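Jinutbridge Community Boards > Work and Technology > Can a machine do the tidying yet?

Started by northquay_ops
Mar 31, 2022

Members are invited to comment on a question our facilities group has been asked to answer in writing. We operate a small parts-return counter at Rustad, where mixed items come back and must be sorted into trays before the next shift. Management wishes to know whether this work, and the similar work of clearing up in a household, can now be assigned to a machine. The task under discussion is putting blocks in a tray. 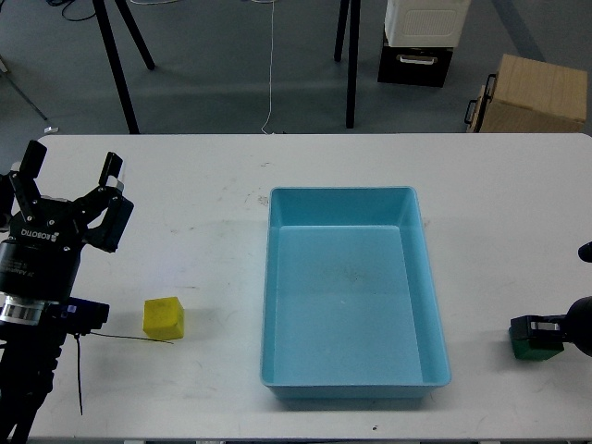
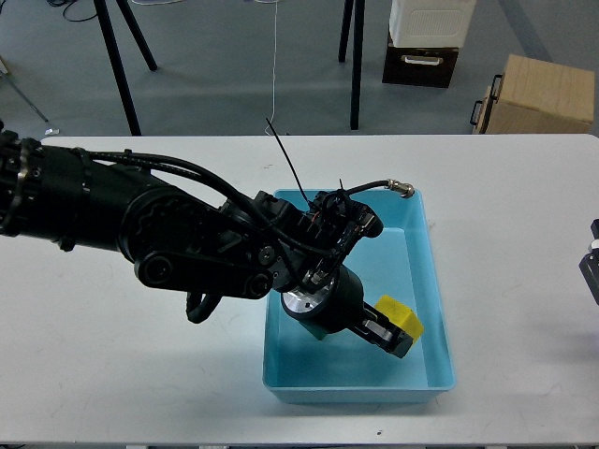
My position is that the answer is a limited yes. Picking up one item of known size and placing it in a container is the center of most tidying work. If that step is dependable, the remainder is a matter of scheduling and floor space. I would ask members to state their own experience and to keep general predictions to a minimum.

----

Reply by ledgerline
I must disagree with the word "remainder." At our counter the placing of an item takes very little of a clerk's time. The clerk first decides what the item is, whether it is damaged, and which tray it belongs in. Two blocks at a clear white table do not raise any of those questions. A returned hose clamp with half a label on it raises all of them.

----

Reply by m_halvard
We completed a trial at Avton in January with a single arm on a fixed bench. The work order called for 500 placements of one part into one bin. The arm required help on 2 of them. On that basis the trial was recorded as a success, and I signed the form.

The following week the supplier changed the bag the part came in. The arm was withdrawn from the bench pending a new gripper finger, and the work went back to staff. Both facts should be in any report to management.

----

Reply by northquay_ops
Thank you. May I ask how long the withdrawal lasted, and whether the new finger was charged to you?

----

Reply by m_halvard
It was charged to us. The bench has not yet been returned to service.

----

Reply by quiet_hollow
I write from the household side. I coordinate home support visits, and families ask me this question often. A typical visit includes dishes, laundry, the floor, and whatever has been left on the stairs. The arms in the pictures work at a table. I would need to see the same step done on a carpet, with the object partly under a sofa, before I changed what I tell families.

----

Reply by ledgerline
Agreed. I would add that a sock does not hold its shape when gripped.

----

Reply by tarn_and_co
The last several replies set the standard too high. Our shop bought a used dishwasher in the same year we hired a second cleaner, and no one objected that the dishwasher could not climb stairs. A machine that fills trays for part of a shift has value if the items are suited to it. Nekulon quoted us for a bench cell on those terms, with 210 part types excluded in writing and 50 accepted. We found that list more useful than the demonstration.

----

Reply by northquay_ops
The exclusion list is a helpful suggestion. I will request one from each supplier and ask that packaging changes be covered in the terms. I still hold that the placing step is the correct place to begin, and I accept that my first post gave too little weight to sorting.

----

Reply by ledgerline
Please also ask who pays for the fingers.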